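Teaching by Hand: Pictures from the Tridville Sessions

Naledi Mabuza has been telling me since December that the arm we use in Tridville can be taught tidying by anyone with a free afternoon. You steer it through the job, it stores what you did, and after enough rounds it is supposed to manage alone. I have sat through a good many of these rounds now and I remain unconvinced, though less grumpy than I was.

The number people like to quote is 2217 recorded runs. Ask how many were clean and the room goes quiet. Donnie Ritchie went through a batch of 31 with me and we threw out 13, mostly for hesitation. The person steering stops to think, the arm stops too, and the stop gets saved along with everything else. A learner has no way of telling a pause for thought from a step in the job.

Then there is the question of who is steering. Senga Dunbar comes in low and from the side. Jacobus Modise likes to drop straight down. Both get the cup moved. Mix their runs together and you may get an arm that tries to split the difference – I have watched it do that, and it was not pretty.

Guiding by hand versus remote control is the other running argument. Pushing the arm yourself gives you a feel for the weight, but your own arms end up in the way. Remote control keeps you clear of the table and makes everyone slower. Jacobus says the slowness goes away after a week. Mine has not.

I would also like to see the objects change more often. Same few things, same table, and a success rate that means very little once you carry it next door. Naledi's answer is 1000 more runs. My answer is a different table.

Captions are mine, and so are the complaints in them. Naledi has asked for a right of reply and can have one when she writes it.

1. Gripper down, over the table
Upside-down paper cup, green dish, blue sponge, and a striped black thing on its side that might be a marker. The sponge is the one I would worry about. It lies flat near the front edge, and a flat thing gives fingers coming from above very little to grab.

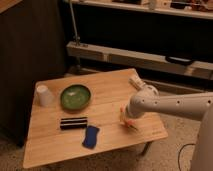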